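Keeping melons and other big fruit through the summer

In our house in Wamberg we eat a lot of melon. My wife's family in Skernarville grows them, and when the season starts we receive a full crate, sometimes two. For the first years we lost many of them to mold or to simple forgetting. I write down what we do now, maybe it helps somebody with the same problem.

Buying or picking. Take the melon that feels heavy for its size. Smell it at the end opposite the stem. If the smell is sweet, eat it in the next days. If there is no smell yet, it can wait on the counter. A soft wet place near the stem means you should use it the same day or leave it in the shop.

Washing. I used to wash the whole crate at once, and this was a mistake. The rind stayed damp and the mold came quickly. Now I wash one melon just before cutting, under running water, with a vegetable brush. The brush is important for rinds with a net or deep lines, where soil can hide. Then I dry it with a clean towel. The knife should be clean also – it goes from the rind directly into the flesh.

Where to keep them. Whole melons that are not ripe stay at room temperature, away from the sun and not touching each other. Ripe ones go in the refrigerator. Do not put them next to apples or bananas if you want them to last.

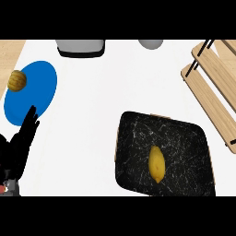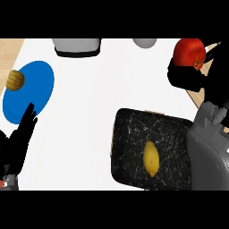 Farzad Pakzad

Cutting. Put a damp cloth under the board so it does not slide. Cut a thin slice from the bottom first, and the melon will stand still while you work. I take out the seeds with a big spoon over a sieve, and the juice that drips goes in a glass for the cook.

After cutting. Cut melon goes in the refrigerator at once, at 40 °F or below, in a box with a tight lid. We finish it in three days. If it has been sitting out on the table for more than two hours, we throw it away, and on very hot days one hour is already enough. Melon also takes the smell of onion very easily, so please check what was in the box before.

Freezing. Cubes freeze well, but they come back soft, so use them only for drinks. Spread them on a tray first and move them to a bag when they are hard. I write the month on the bag. Last December we still had one from August and it made a good sorbet with lime and 100 grams of sugar.

The rinds. My neighbor Vahidi pickles the white part with vinegar and ginger. I tried one time and it was too sour for the children – I will try again with less vinegar. The rest goes to the compost, cut small, and covered with dry leaves against the flies.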